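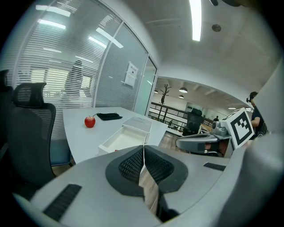
물건이 적은 책상일수록 물건을 어디에 놓을지가 더 어렵다고, 한 독자분이 지난 페이지에 댓글을 남겨 주셨습니다. 책이 많은 책상에서는 빈 곳을 찾아서 놓으면 되지만, 넓은 책상에 물건이 조금만 있으면 어디에 두어도 이상하게 보인다고 하셨습니다. 저는 이 말씀을 여러 번 읽었습니다. 맞는 말씀이라고 생각합니다.

흰 책상의 물건들
Nunilel 사무실 갤러리
2023-10-06

이 갤러리는 제가 일하는 Nunilel 사무실의 작은 기록입니다. 저는 한국어로 글을 쓰는 연습도 하고 싶어서 사진 옆에 짧은 글을 같이 올립니다. 틀린 표현이 있으면 편하게 알려 주십시오. 지난 페이지에는 복도와 창가를 올렸고, 이번에는 흰 책상과 그 위의 물건들입니다. 사과, 검은 파우치, 흰 상자, 그리고 책상 옆의 의자입니다. 모두 평범한 물건이지만 저는 평범한 물건의 이름을 한국어로 정확히 쓰는 것이 제일 어렵습니다.

사과
빨갛고 꼭지가 짧게 남아 있습니다. 흰 책상 위에서는 빨간색이 아주 강해서 방에 들어가면 사과부터 보게 됩니다. 처음에 저는 "꼭지"라는 말을 몰라서 "사과의 나뭇가지"라고 썼습니다. 동료가 웃으면서 고쳐 주었습니다. 그 뒤로 꼭지가 있는 과일을 보면 속으로 한 번씩 말해 봅니다. 감 꼭지, 귤 꼭지, 수박 꼭지. 수도에도 꼭지가 있다는 것은 8월에 배웠습니다.

검은 파우치
천으로 된 검은색 파우치입니다. 이런 것을 주머니라고 부를지, 파우치라고 부를지, 손가방이라고 부를지 사무실에서 의견이 나뉘었습니다. 주머니라고 하면 옷에 달린 주머니가 먼저 생각난다는 사람이 있었고, 파우치는 화장품을 넣는 것이라는 사람도 있었습니다. 저는 짧은 글에는 파우치라고 쓰기로 했습니다. 천으로 된 물건은 놓을 때마다 모양이 조금씩 달라지는 점이 좋습니다. 상자는 언제나 상자 모양이지만 파우치는 놓은 사람의 손을 조금 닮습니다.

흰 상자
얕은 칸이 있는 상자이고, 칸은 비어 있습니다. 흰 책상에 흰 상자라서 멀리에서는 잘 구별되지 않습니다. 물건을 고를 때 책상과 같은 색을 고르면 깨끗해 보이지만, 찾을 때는 조금 불편합니다. 저희 부서에서는 Clamon이라는 작은 정리 프로젝트를 하고 있습니다. 서랍 안의 작은 물건을 종류대로 나누고, 같은 물건은 같은 곳으로 돌려놓는 일입니다. 물건 목록에 지금 212개의 이름이 있습니다. 클립은 하나로 적었고, 충전 케이블은 길이마다 따로 적었습니다. 목록을 만들기 전에는 제가 이렇게 많은 물건 이름을 모르고 살았다는 것을 몰랐습니다.

상자에 대해서는 아직 의견이 다 모이지 않았습니다. 어떤 사람은 안에 무엇이 들어갈지 정하고 나서 상자를 사야 한다고 말합니다. 저는 빈 상자가 먼저 있어야 정리를 시작할 마음이 생깁니다. 지금은 제 방법으로 하고 있지만, 다음 달에 다시 이야기하기로 했습니다. 책상 위에 오래 둘 물건과 잠깐 둘 물건을 구별하는 일도 같이 정하려고 합니다.

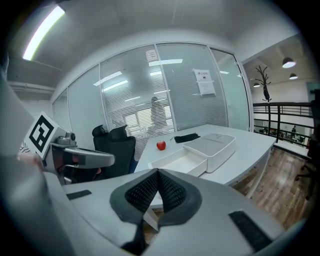 그래서 저희는 규칙을 2개만 만들었습니다. 첫 번째는 먹을 것을 책상에 두고 퇴근하지 않는 것입니다. 두 번째는 뚜껑이 있는 물건은 뚜껑과 함께 두는 것입니다. 뚜껑만 혼자 다른 방에 가 있으면 나중에 주인을 찾기가 정말 힘듭니다. 목록에도 "뚜껑(주인 모름)"이라는 줄이 하나 있는데, 저는 그 줄을 지우는 날을 기다리고 있습니다.

의자
검은색이고, 등받이는 그물로 되어 있고, 위에 머리 받침이 있습니다. "그물"은 물고기를 잡을 때 쓰는 말인 줄만 알았는데 의자에도 쓸 수 있다고 합니다. 사무실에서는 보통 메쉬라고 부릅니다. 저는 그물 쪽이 더 마음에 듭니다. 오래 회의를 하면 머리 받침이 있는 의자가 고맙지만, 너무 편해서 말이 느려지는 사람도 있습니다. 저도 그렇습니다.

블라인드
유리 벽에는 가로로 된 흰 블라인드가 있습니다. 처음 일하러 온 주에 저는 이 줄을 잘못 당겨서 한쪽만 올라가게 만들었습니다. 고치는 데 15분이 걸렸습니다. 요즘은 천천히, 똑바로 당깁니다. 새로 오시는 분께도 그렇게 부탁드립니다.

책상
이사할 때 Jimine이라는 가구 가게에서 중고로 샀습니다. 흰 책상은 때가 잘 보인다고 모두 반대했습니다. 하지만 때가 잘 보이면 잘 닦게 됩니다. 마른 천으로 먼저 먼지를 없애고, 그다음에 물을 조금 묻힌 천으로 닦고 있습니다. 가장자리는 사람과 의자가 자주 닿는 곳이라서 제일 빨리 낡습니다. 저는 한국어의 "모서리"와 "가장자리"를 아직도 가끔 바꾸어 씁니다. 모서리는 두 면이 만나는 곳이고, 가장자리는 둘레 쪽이라고 배웠습니다. 그런데 둥근 모서리는 모서리라고 해도 되는지, 아시는 분은 댓글로 가르쳐 주시면 감사하겠습니다.

댓글을 주신 독자분께 답을 드리면, 저는 물건을 책상 가운데보다 조금 옆에 모아 두는 방법을 좋아합니다. 한쪽에 모으면 다른 쪽에 노트를 펼 수 있고, 회의가 끝난 후에 한 번에 치울 수 있습니다. 다만 물건 사이에 손이 들어갈 만큼은 간격을 둡니다. 너무 가까우면 하나를 잡을 때 옆의 것이 넘어집니다. 컵이 있을 때는 특히 조심해야 합니다.

다음 페이지는 탕비실입니다. 커피 잔과 접시, 그리고 Falcão이라고 적은 차 통을 올릴 예정입니다. 그 통의 이름을 한글로 어떻게 써야 하는지도 아직 정하지 못했습니다. 탕비실 선반에는 물건이 40개 넘게 있어서 글이 조금 길어질 것 같습니다. 댓글은 이 페이지 아래에 남기실 수 있고, 맞춤법을 고쳐 주시는 댓글도 기쁘게 읽겠습니다.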